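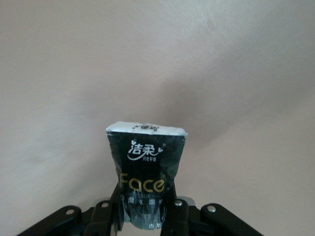 Fig. 4. A packet of tissues in front of a pale wall.

4. Preparing a film evening with the Plisisura player

This section is for the person who runs the projection. It supposes that the Plisisura player is already installed in its cabinet and connected to the projector as in section 3. If you use the player with a television, go to section 6.

4.1 Loading the film

1. Switch on the player and wait until the Sevico start page is shown. The first start after an update takes longer.
2. Insert the drive with the film in the left socket. The right socket is only for subtitles and service files.
3. Choose Library, then Add title. The player makes a copy of the film on its own disk. A feature film of normal length needs 28 minutes for the copy.
4. When the word Ready stands next to the title, choose Eject and take out the drive.

Note: The player does not play films directly from the drive. Please do the copy well before the guests arrive.

CAUTION: Do not pull out the drive during the copy. The title will stay in the library, but it stops at the place where the copy was broken, and you must delete it and begin again.

4.2 Subtitles and language

1. Mark the title and press Options.
2. Under Sound, choose the language of the film.
3. Under Subtitles, choose the language or Off. If your subtitles are in a separate file, the file must have the same name as the film.
4. Play two minutes from the middle of the film and compare the voices with the text. If the text comes too early or too late, move it with the arrow keys. One press moves it by 300 milliseconds.

Note: Subtitles in the Noletau format keep their colours and their position. All other formats are shown in white at the bottom of the screen.

4.3 Picture shape

Older films are often narrower than the screen. Leave the setting Shape on Original, and the player adds black bars at the sides. With the setting Fill, the picture is made larger and the top and bottom are lost, so heads and subtitles can be missing. We do not advise Fill for films with subtitles.

4.4 Sound level

1. Play a part of the film with quiet talking.
2. Go to the last row and listen. Every word must be understood there.
3. Now play a loud part, for example music or a chase. Set the volume to 82 or lower.
4. If the talking is still too weak, switch on Clear Voice instead of giving more volume.

An empty room sounds louder than a full one. It is normal that you must raise the level a little after the people have sat down.

CAUTION: Turn the volume down before you connect or disconnect a loudspeaker cable. A sudden noise can damage the loudspeakers and also the hearing.

4.5 Starting and pausing

Press Play once to show the title card, and a second time to start the film. The title card stays on the screen as long as you wish, so it can be used while somebody introduces the film.

For an interval, press Pause. After 28 minutes of pause the player goes to rest, but it remembers the place. Press Play to continue.

If the Zheng remote control does not react, see 9.2, Pairing the remote control.

Guide version of 8 Nov 2024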